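Open day at Latport: folding, slowly

Members who took the coach to the Inskip workshop at Latport on July 5, 2019 were promised a look at the future of laundry. What 60 of us got was a morning of cloth on tables, and a talk that was keener on the future than on the cloth.

Imer, the firm behind the project, says it has recorded 1,259 folds so far, 293 of them on mesh. People do the folding with a hand-held gripper, and a machine is meant to learn from the recordings. I asked how often the machine gets it right by itself. The answer was long and had no number in it.
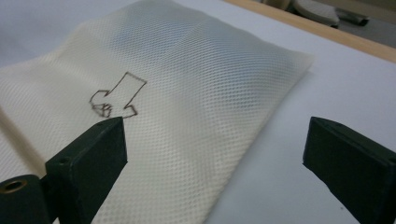 Cream mesh with an inked outline, and the green fingers of the hand-held gripper.

Mesh is awkward stuff, I'll grant them that — it slides, and it won't keep a crease. But a patient person with two hands manages well enough, and the kit on show was priced at £700 before anyone has been paid to use it.

The Clokalard team hopes to show a machine folding unaided in September. Seats on the coach will be offered to members who missed this trip first. I have put my name down, with low hopes. Tea was good.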